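4. What counts as folded?

The household guides we reviewed agree that a folded garment is flat, compact and easy to put away. They agree on little else. Joshi's Gullomham survey collected 856 written folding rules, and few of them say how to tell when the job is done. We doubt that a rule nobody can check is much of a rule.

Socks are the usual opening case, and they are said to be simple. We are not convinced. A gray pair bunched together on a table, one sock partly over the other, has no clear starting edge (Figure 2a). 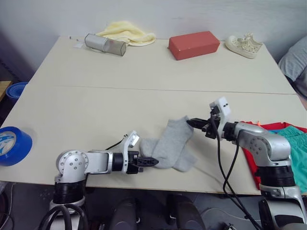
4.1 Pants with gathered cuffs

Most guides tell the reader to match the leg openings and smooth toward the waist. That advice assumes a stiff, straight hem. On soft pants with elastic at the cuff, the cloth puckers at the band and spreads above it, so the two edges being matched are not the same length. Pinching the cloth near a stitched hem sends wrinkles up into the rest of the garment (Figure 2b). Awasthi calls these "minor losses." We would like to know how he measured them. 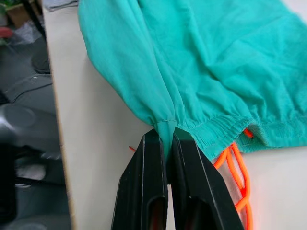

Does elastic need to be pulled flat before folding? The guides say it does, but none reports a test. Elastic draws back when released, and we see little reason to count the extra step.

4.2 Shirts

The shirt is where the claims get boldest. Macedo's Prulledska manual promises a finished shirt in 30 seconds – a figure given with no starting position. A red garment that looks like a shirt, lying sideways with one short flap up, is mostly flat already (Figure 2c).

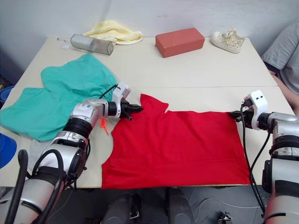

Yet mostly flat is a weak standard. Shallow creases across the middle will be folded in, and the manual does not say whether they matter. Until it does, we treat its timing as a guess.

Related sections
3. Sorting before folding
5. Stacks and drawers
Appendix B. The Gullomham rules

Contact: Darius Ardeleanu | © 2026 The authors | Back to top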